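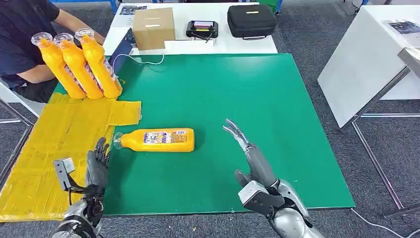 Bench Check Before Bottle Practice – Skunda Robotics Club
Checked January 2, 2026, bench 3

Please go through the whole list before anyone powers up the arms, even if you were here yesterday and are sure it was all fine. Comments are welcome, and long ones are very welcome!

1. Emergency stop pressed and released once. OK.
Comment: It works, but the button feels a bit stiff. I'd love to have it looked at before the Jorkon meet in March.

2. Arm cables follow the arms and have slack at the elbow. OK.
Comment: Do take a second look at the left side, where the black cables come off the little silver bracket. Move the arm slowly through its full reach while you watch them.

3. Hands open and close fully, both thumbs included. OK.

4. Green table clear apart from the bottles and the yellow sheet. OK, with a note.
Comment: One bottle was lying on its side between the hands, and the other three were standing on the sheet. Lying down is fine for the pick-up task – just make sure the cap is tight.

5. Everyone seated well back from the table edge. NEEDS WORK.
Comment: We had a forearm resting right up by the standing bottles. I know it's the comfortable spot, and I do it myself, but please scoot back before the arms go live.

6. Floor cables taped down. NEEDS WORK.
Comment: There's a white one trailing on the carpet by the right-hand table. Tape is in the Beter drawer.

7. Controller on, within reach of the operator. Screen lit, reach still to be agreed.

8. Log sheet filled in. Run 2324 is the next free number.

Recheck items 5 and 6 after 20 minutes of practice.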